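Questions people ask me about small oven cooking

I've been cooking for myself in a rented one-room flat in Zirescombe for a good while now, with no proper oven, just a little worktop one. I write up what I make, and the same questions keep landing in my inbox, so I've gathered them here. Last tidied up on 21st June.

Can you really do a whole dinner in one of those?

Yes! Most nights I do. The trick is to stop thinking in big trays. I cook for one, sometimes two, and I plan it so that whatever takes longest goes in first and everything else joins it later. Potatoes first, always. Then fish or sausages or whatever I've got, and peas on the hob at the end (I do have a hob, a single ring, and it's grumpy).

Which one have you got?

Mine is a Midea. I'd had a Frota before that and liked it well enough, but the door spring went and I couldn't find another. I'm not going to tell you which to buy, as I've only owned the pair of them. Take your favourite baking dish to the shop and see if it fits. I got some very funny looks doing this and I'd do it again.

Where do you put it if you've hardly any worktop?

I gave up on the worktop and use the table. Mine stands well out from the wall, with space all round it, and I eat at the other end. Check your instruction book for how much of a gap yours wants, they do vary, and don't go sliding it under a shelf just to be neat.
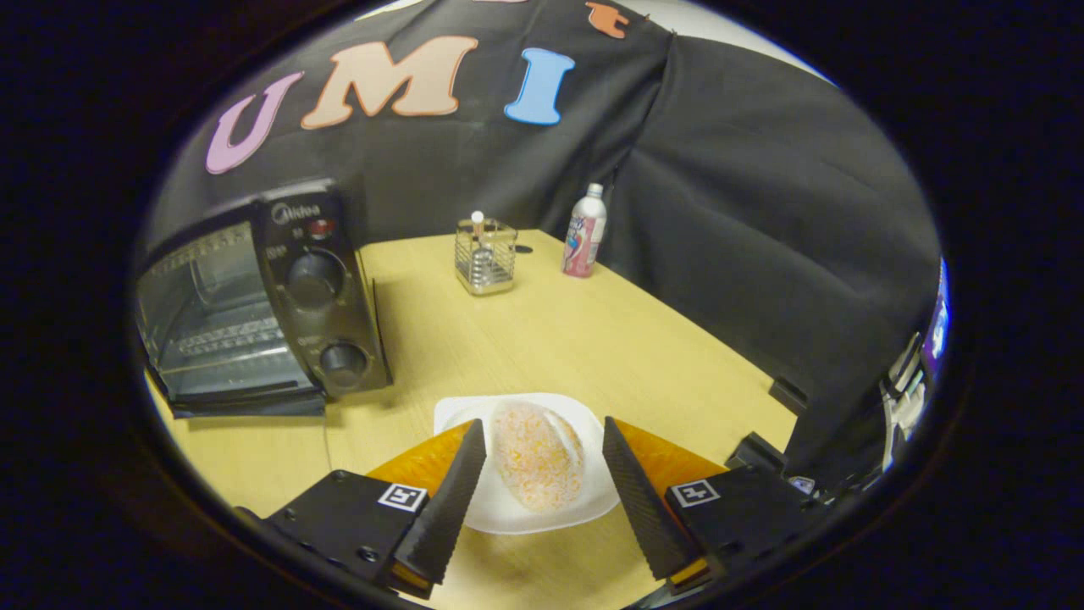
The other thing is the plug. I won't run mine off an extension lead, so the table had to move to the socket, which meant the bed had to move as well, and now I can see the telly from both. Best thing I've done to the flat.

Do I have to change the timings on packets?

A bit, yes. Small ovens have the heat very close to the food, so tops brown before middles are done. I set mine a notch lower than the packet says and start checking 5 minutes early. If something is colouring too fast I lay a bit of foil over it, loosely, well clear of the elements. Then I cut one open and have a look. Piping hot in the middle or back it goes.

How do I stop breaded things going soggy underneath?

Use the rack! A solid tray traps the steam and you end up with one crisp side and one sad one. Let the oven heat up properly, leave gaps, and turn things over halfway. I put the crumb tray in underneath and don't bother with oil on shop-bought ones, they've usually got plenty. 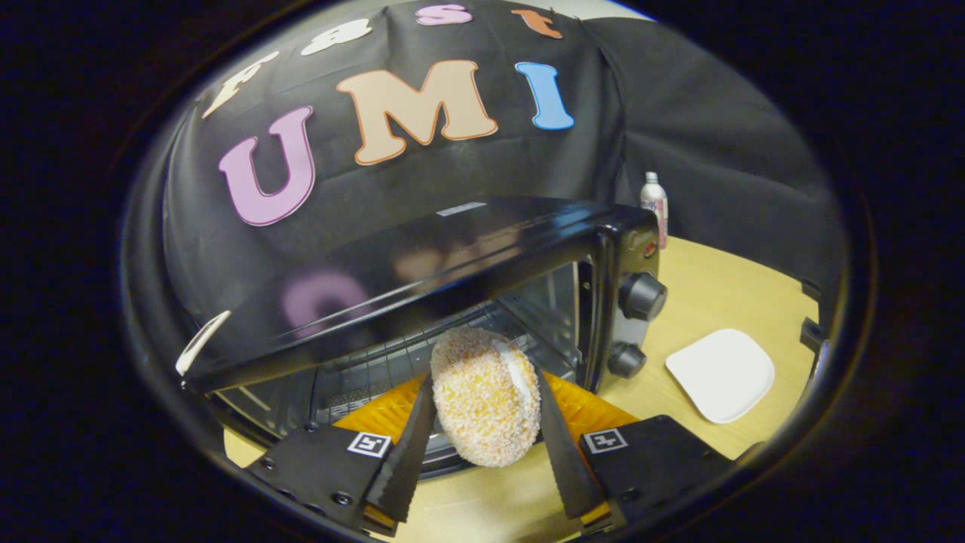
Is it worth making your own breadcrumbs?

I think so, but I'm a hoarder of crusts. I dry them out in the oven as it cools down, bash them in a bag and keep them in a Draria tub in the freezer. For a bake for two I use 600 or 700 grams of potatoes and a big handful of crumbs on top, with cheese if it's payday.

What about cleaning?

Unplug it, let it go properly cold, empty the crumb tray. I do the tray after every greasy meal and the glass when I'm ashamed of it. Warm soapy water and a soft cloth does me. I once left it all from November until spring and I'm still finding bits.

Can I send you a recipe?

Please do. Tell me what size dish you used.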